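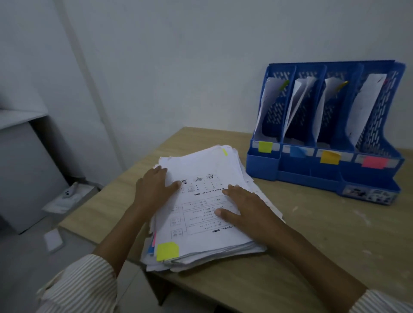
Hands pressed on a stack of worksheets beside a four-slot desktop organizer with colored sticky notes. Desk work of this kind makes up the paper-handling part of the new Ollton Deskwork Set.

OLLTON OPENS ORDERS FOR DESKWORK SET, A LIBRARY OF EVERYDAY PAPER TASKS FOR ROBOT BUILDERS

BRENDISPORT, 7th July - Anyone who has ever come back to a desk heaped with school worksheets will know that putting paper in order is a bigger job than it looks, and we at Ollton have spent a good part of the past year thinking about very little else! Today we are delighted to open orders for the Deskwork Set, a library of first-person recordings of people doing ordinary paperwork by hand, made for the teams who are teaching robots to help out in offices, schools and clinics.

The set holds 1,513 recordings, all taken from the point of view of the one doing the work, so that the hands and the papers stay in front of you the way they would if you were sitting there yourself. People square up piles, pull out single sheets, follow colored tabs to the right slot, smooth down corners that would much prefer to stay curled, and now and then change their minds and start over. We left the changes of mind in. Our early customers asked us to, and we think they were right.

Paper has long been a sore spot for robot hands. A box or a cup keeps its shape when you pick it up, but a sheet of paper bends, slides, sticks to the one underneath and flops over the side of whatever you put it in. A thick pile with ragged edges is harder still, and that is the kind of pile most of us have at home or at work (the writer of this release very much included). For that reason we asked people to use papers that had been handled plenty before, along with everyday organizers and sticky notes.

"We had lovely, tidy recordings at the start, with crisp new sheets and bare desks, and they didn't help our customers much at all," said Gudrun Kvam, head of product at Ollton. "So we went back and asked folks to work the way they normally work. I'm so proud of how it came out. You can watch someone press both hands down on a big messy pile before they begin, and I thought, well, yes, I do that too."

Every recording comes with a plain written account of what the hands are doing from start to finish, checked by a second reader. The written accounts were prepared with our longtime partner Gornolari, whose editors have been wonderfully patient with us over the wording of things like "fold," "lean" and "tuck." Storage and delivery are handled by Akgül, and customers may choose a download or a drive sent by mail.

The Deskwork Set is offered in 2 editions. The Starter edition has 191 recordings and is meant for university labs, small companies and anybody who would like to try the material before going further. The Full edition has the whole library, and buyers will also receive the next round of recordings at no added charge when it comes out in October. That round will turn to envelopes, binders and hanging folders, and we expect it to bring the library to around 2,000 recordings.

Faces and personal papers are kept out of the set, and everyone who took part was paid for their time and signed off on the use of their recordings.

Orders and requests for a sample can be made through the Ollton sales desk in Brendisport. Labs that bought our earlier Kitchen Set may put what they paid for it toward the Full edition until the end of October.

About Ollton
Ollton makes recordings of everyday handwork for companies and labs that build helpful machines. The company is based in Brendisport.

Press contact: Gudrun Kvam, Ollton, Brendisport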